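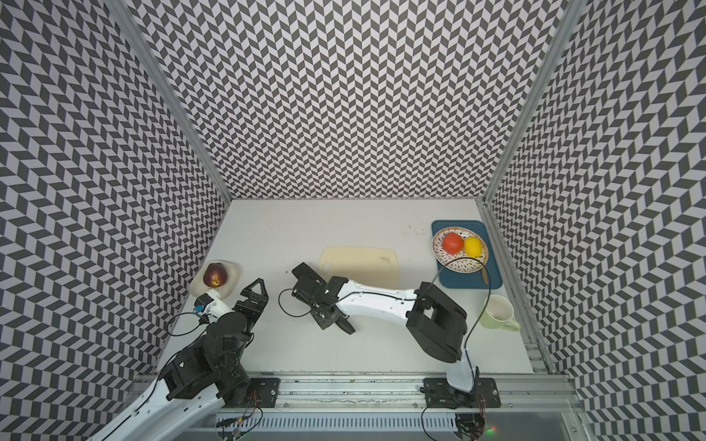 Posted by the Tusedholm workshop desk | Progress report to Clirnton | September

Quick one this month, sorry, everything is happening at once.

Booth walls: done. All the chevron panels are up, black and white. Pattern shifts a bit where the panels meet, we tried to line up the zigzags at the corner and gave up after an afternoon. Looks fine. Bíró sent the panels flat, 4 came with dinged corners, replaced free of charge, took longer than promised.

Table: white top is in. Marks easily. Wiping it down at the end of every shift now, plain soap and water, the spray cleaner left streaks.

Aluminum: post is in at the corner of the back and right walls, rail down the right edge, long extrusion across the front. Bolts all re-tightened last week. Went with slotted rail from Fimico so we can move mounts without drilling, costs more up front but you approved that in the last round.

Wiring: not done. Orange, red and black wires still hanging at the front by the left mounting plate. Need sleeving and a clip or two. Parts on order. Would rather do it once and properly so it is waiting for the parts.

Money: spent 1214 on panels, rail and hardware so far. 200 left in the fit-out line. Sleeving and clips come out of that, should cover it. No ask for more at this point. Receipts are in the shared folder, the Fimico one is missing page two, chasing.

Behind on: labels for the storage shelves, the written cleaning sheet, and the second light. The light is the one that matters. Current one throws glare on the table top late in the day, we have been taping paper over the window which is not a long term plan.

Next 30 days: wires, light, cleaning sheet, then a proper walk-thru with your side. Mornings are best for us, before 11 if possible. Parking is still round the back, front gate is beng resurfaced.

Question for you: does the final report need the reciepts attached or is the folder link enough? Last time we did both.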